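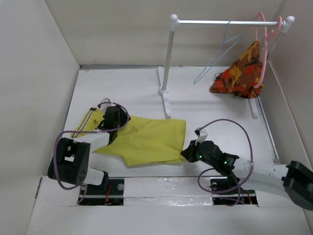 Clothes dried indoors smell musty after one day in the wardrobe

Stondach Household Help > Laundry and clothes
Posted 13 July 2021
Viewed 1396 times

topfloor_left

Hello everyone. I would like to ask for advice about a smell which is making me a little crazy. Please excuse my English, I read it better than I write it.

I moved in March to a flat on the top floor in Chisholm Road. It is a one-bedroom flat, no balcony, and the contract forbids us to hang washing out of the windows. There is a shared yard but the lines belong to the ground floor, and I do not want to begin with a quarrel. So everything is dried on a rack in the bedroom.

When I take the clothes out of the machine they smell of washing powder, quite nice. When I take them off the rack they smell of nothing. I fold them, I put them in the wardrobe, and the next day when I put on a T-shirt and walk to the bus, after 20 minutes it smells like an old cloth from the kitchen. Not sweat, I know what sweat smells like. It is more sour, and it is strongest at the underarms and at the back of the neck. Cotton sweatshirts and towels are the worst. My thin shirts for work are almost fine.

What I have already tried:

- More powder. I use Condano for colours, and I went from one scoop to two. I think it became worse but perhaps I imagine it.
- Fabric softener. It hides the smell for one morning.
- Opening the window while the clothes dry. In spring it helped a little. Now it has rained here for many days and the air from outside feels as wet as the air inside.
- Little bags with lavender in the wardrobe. Now I have lavender and old cloth together.

I wash almost everything at 30 degrees, as I want to keep the colours, and I use the short programme on most days. The machine belongs to the landlord and it is not new. The spin is at 1000, I believe this is the maximum it has. A load needs nearly two days before it feels dry.

My questions are: is it the machine, the drying or the wardrobe? And must I buy a dehumidifier? I have seen one from Erora which is not too expensive, but I do not have much floor left and I would prefer not to buy a thing that I do not need. A tumble dryer is not possible, there is no place for it.

Thank you for reading until here.

3 answers

limescale_and_lint

Good evening. I am also not a native speaker, so we will understand each other well.

I had the same trouble for one whole winter and I believe you have two problems which help each other. One is that your clothes are not fully clean when they leave the machine, and the other is that they stay damp for too long. You wrote that they smell of nothing on the rack and then become sour when they are warm from your body. This is typical. The bacteria are still in the fibres, together with old fat from the skin and left-over powder and softener, and they wake up when there is warmth and a bit of moisture. The wardrobe is probably innocent, but I will come back to it.

I would do it in this order.

Begin with the machine. Take out the powder drawer completely (there is usually a tab to press at the back) and look at the ceiling of the hole where the drawer was. In mine it was black. I cleaned it with an old toothbrush and hot water with a drop of washing-up liquid. After this, pull back the rubber ring of the door and wipe in the fold, also at the bottom where the water stands. There is also a filter behind a small door low at the front. Put a flat dish and a towel on the floor before you turn it, and turn it slowly. Make sure that the machine is off and that the water in it has had time to cool down.

Then run it empty at the highest temperature with ordinary powder for whites. It should be a powder and not a liquid, as the powder for whites normally has a bleaching agent in it and the liquids and the colour powders mostly do not. If the machine still smells when the programme is over, do it a second time. From then on do it once a month. Between washes leave the door and the drawer open a little.

Now the clothes themselves. Stop the softener, at least for some weeks. It puts a layer on the cotton, and the towels drink less water and hold more smell. And go back to one scoop. Too much powder is not rinsed out on a short programme, so I do not think you imagined that it became worse. Read on the packet which amount is given for your hardness of water. The water company has this on its website if you type in your postcode.

Towels, bed sheets and underwear can go at 60 if the label allows it. For the sweatshirts which smell already, look at the label too. Many people wash at 30 out of habit when the label says 40. For those that must stay at 30, I soak them for some hours in lukewarm water with an oxygen stain remover, the kind which is sold for coloured clothes, and then I wash them on the long programme. Please test first on an inside seam, and do not do it with wool or silk. I had a yellow top with a printed sign on the chest which I was afraid to soak, and it survived very well, but I cannot promise this for every print.

Do not fill the drum completely. You should be able to put your hand flat on top of the clothes. The short programme is intended for a half load of things that are hardly dirty, and this is written in most manuals but in small letters.

Then the drying. Two days is too long. My own rule is that a thing which is still damp the next morning is hung wrongly. You can do the following without buying anything:

Give the load a second spin after the programme has ended. It costs very little, and with a spin of 1000 it will still bring out some water from the thick things.

Shake every piece hard before you hang it.

Leave one bar of the rack free between the pieces. Yes, it means that you can wash less in one go. I wash smaller loads more often and it is less annoying than it sounds.

Hang sweatshirts from the hem, upside down, or on a plastic hanger on the door frame, so that the front and the back do not lie against each other. The hood, if there is one, should not rest on the back. Put trousers inside out, with the pockets pulled out.

Stand the rack in the middle of the room and not against the wall. Against an outside wall you will get mould behind it, and then you have a conversation with the landlord which you do not want.

Air that moves is more important than air that is warm. A simple table fan at the lowest level, directed under the rack, made the biggest difference for me. I would buy a fan before I would buy a dehumidifier. If after some weeks the room still feels heavy and you have water on the window in the morning, then buy the dehumidifier too, and keep door and window closed when it runs. Otherwise you are drying the street.

Last, the wardrobe. Clothes often feel dry when they are only cold, or the opposite, they feel damp when they are only cold. I leave everything folded on a chair for one evening before I put it away. Check the waistband, the seams under the arm and the inside of the pockets - if these are dry, the rest is dry. Empty the wardrobe once, wipe it out and let it stand open for a day. Never put a T-shirt which was worn for half a day back with the clean ones.

I hope it helps. It took me a month until the last towel was good again, so have some patience.

radiator_queen

Vinegar!! Half a cup in the softener drawer and the smell is gone. My grandmother did it and she had no dehumidifier.

 limescale_and_lint

 With vinegar I would be careful. Once will not do harm, but in every wash it can attack the rubber parts in some machines, and this machine belongs to the landlord. And please never together with anything that contains chlorine bleach, the gas from it is dangerous.

 radiator_queen

 Mine is eleven years old and the rubber is fine. But OK, it is not my landlord.

window_on_the_latch

I agree with most of the long reply above and I only want to add something about the room, as I lived under a roof too.

On the top floor the bedroom is often the worst room for drying. The slanted walls are cool at night, the air stands still, and you sleep in it, and a sleeping person also gives off water. If your bathroom has an extractor fan, even a weak one, try to dry in there with the door closed and the fan on. Mine was so small that I had to put the rack in the bath with one side folded up. It did not look elegant but it was dry the next day.

If you have no fan in the bathroom, open two windows on opposite sides of the flat for ten minutes, wide open, and then close them. Do it again in the evening. A window which is tilted all day cools the wall next to it and changes very little air. On rainy days it is still worth doing in the cooler months, as cold air from outside holds less water than it seems, and when it warms up in the room it can take up more. In a warm wet July I admit it is not so useful.

A small hygrometer is cheap and stops the guessing. I try to stay under 60 per cent. When I hang a full rack it goes over 70 and I can then see how long it needs to come down again.

And I would ask the ground floor about the lines, in a friendly way. They may use them only on certain days. I waited a year to ask my neighbours and they said they had always supposed that I had a dryer.

topfloor_left

Thank you all, so many good ideas. I took out the powder drawer this evening and I will not describe what I found. The hot programme is running now. I did not know that about the colour powder and the bleaching, so tomorrow I will buy a small packet for whites for the towels.

I have a fan already, it was in a box under the bed. I will try that first and leave the Erora in the shop for now. I read the labels on my sweatshirts too, and nearly all of them say 40.

One more small thing, if somebody knows: on the rack I have some marks on the white bars which come off on light clothes, a bit brownish. Is it rust? I have wrapped a cloth around them until I know more.

limescale_and_lint

Yes, most likely rust where the coating is broken. Do not hang wet cotton on it, the stain is very hard to remove. You can put a piece of plastic tube over the bar, cut open along one side, the kind that is sold for cables.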